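Leterden : journaux de sommeil et de stress, fiche du jeu de données

Version 2, mise à jour en avril. Remplace la version précédente, dont les horaires étaient en heure locale pour Pradthorpe et en on-ne-sait-quoi pour Gbeho.

Contenu

Leterden rassemble 2000 nuits de journaux de sommeil, tenus par 302 adultes se déclarant stressés au travail. Chaque nuit donne une ligne : heure du coucher, heure du lever, réveils signalés, tension mesurée au saut du lit, note de stress de la veille et commentaire libre. Les commentaires libres sont la partie la plus lue du jeu et la moins exploitable. On y parle beaucoup du voisin du dessus.

Organisation des fichiers

nuits.csv : une ligne par nuit
participants.csv : tranche d'âge, site, travail posté ou non
commentaires.csv : texte libre, relu et anonymisé
lexique.txt : sens des colonnes, à consulter avant de nous écrire

Le séparateur est le point-virgule. Nous savons. Les décimales sont à la virgule, et les deux décisions ont été prises la même semaine.

Recueil

Les participants ont été recrutés sur deux sites, Pradthorpe et Gbeho, avec le même questionnaire et le même modèle de tensiomètre de bras. La consigne était de mesurer avant le premier café. La colonne cafe_avant indique combien cette consigne a été prise au sérieux ; elle vaut 1 plus souvent que nous ne l'espérions, surtout le lundi.
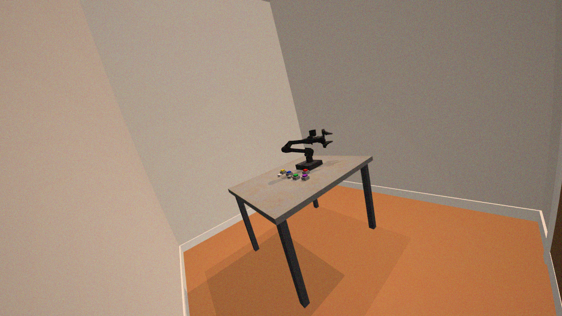

La note de stress va de 0 à 10. Quelques personnes ont répondu 11, et nous avons laissé la valeur telle quelle avec l'indicateur hors_echelle. À vous de voir si vous tronquez. L'équipe de Lanlow, qui s'est chargée du nettoyage, tronque ; celle de Gbeho trouve que 11 est une réponse très claire.

Valeurs manquantes

Une case vide signifie que la question n'a pas reçu de réponse. Le code -9 signifie que la réponse était illisible. Merci de ne pas faire la moyenne des -9 : une première analyse interne avait ainsi découvert des gens qui se levaient avant de s'être couchés.

Usages déconseillés

Le jeu ne permet pas de poser un diagnostic, ni d'établir que le stress fait monter la tension ou que la tension gâche le sommeil. Les deux se mesurent ici ensemble, sur des volontaires, et les volontaires pour un journal de sommeil dorment rarement bien. Il n'y a pas de groupe témoin. Toute tentative de réidentifier un participant à partir des commentaires est interdite, même si vous êtes le voisin du dessus.

Échantillon d'essai

Le fichier essai.csv contient 500 nuits tirées au hasard, avec les mêmes colonnes et les mêmes défauts. Il suffit pour vérifier que votre script lit bien les virgules.

Problèmes connus

Le passage à l'heure d'été produit des nuits trop courtes d'une heure à Pradthorpe. La correction est prévue pour la prochaine version, comme elle l'était pour celle-ci.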